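The fish in the drawer

An open day in Skenulcombe, where the future is being taught to tidy up

By Theano Lambrakis

The sign on the gate at Psarras said OPEN DAY in letters large enough to be read from the bypass, and below it, in smaller ones, PLEASE DO NOT PARK ON THE VERGE. Most of Skenulcombe had parked on the verge. I added my car to the end of the row and followed a family with a pushchair towards what used to be a carpet warehouse and still smells like one.

I had come expecting robots. I think we all had. The boy in the pushchair had brought one of his own, with a missing leg, presumably for repair. What we got first was a cup of tea, then a safety talk, then a corridor with a display about the firm's history, which is short. Psarras set up in town with two employees and now has 30, several of whom had been put into matching polo shirts for the occasion and were bearing it well.

The main hall is given over to Bumness. I asked where the name came from and was told that it had been a working title, and that by the time anyone thought to change it, it was on the mugs. Bumness is the firm's attempt to get machines to do the small, dull things that hands do in houses: opening, closing, picking up, putting away. There are no metal butlers. There are tables, and at the tables there are people with a gripper in each hand, doing chores at the pace of someone defusing a bomb.

This is how the machine learns, or will. A person works the grippers, a camera rides along and sees what the fingers see, and each go at the task is stored as a lesson. The wall screen gave the running total for the drawer job as 2336. I have raised two children, and I don't believe I asked either of them to put something away that many times, though it would be close.

We gathered three deep at the drawer table, where a young man in a polo shirt was at work and a monitor showed us the view from one of his grippers. A woman next to me whispered, as you would at the snooker.
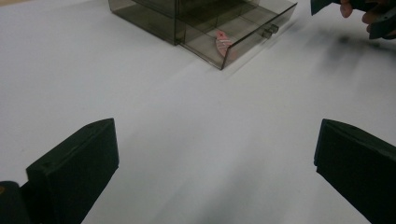 The gripper's view of the drawer table, with the pink fish in residence.

The fish is the star of the place. It is small and pink, with faint stripes and a little red cross near one end, and it has its following. "Is that the fish?" a man asked behind me, in the voice of someone who had been told about the fish. Drawers, our guide explained, are harder than they look. Pull too gently and nothing happens. Pull too hard and the whole box comes with you across the table. A person sorts this out by about the age of three and never thinks of it again, and it is precisely the things we never think of that have to be spelled out to a machine.

Visitors were then allowed a turn on a spare pair of grippers. I queued behind a retired dentist, who was superb, and a councillor, who wasn't. My own attempt went as follows. I took hold of a knob, lost it, took hold of it again, pushed when I meant to pull and apologised out loud to a plastic box. I was thanked warmly. Clumsy goes are useful too, they said, and I chose to take that as praise.

After that came the questions. Would it do ironing? Not yet. Would it put anyone out of a job? The guide said that there was more housework in the world than people willing to do it, and the back row, who were mostly women, laughed for longer than he had allowed for. Someone wanted to know whether the company was selling abroad. There is interest from Asia, apparently, and a trip planned for December, for which they are already worrying about how to pack the tables.

The one real robot arm was in a side room behind a line of yellow tape, and it was having an off day. It had been due to show us what it had learned at two o'clock. At twenty past, an engineer was lying underneath it with a torch. The boy in the pushchair watched this with deep satisfaction and held up his own casualty for inspection.

By closing time the visitors' book had 383 names in it and the biscuits had gone. I looked in at the drawer table again on my way out. The crowd had thinned, the polo shirt had come untucked, and they were setting up for another go.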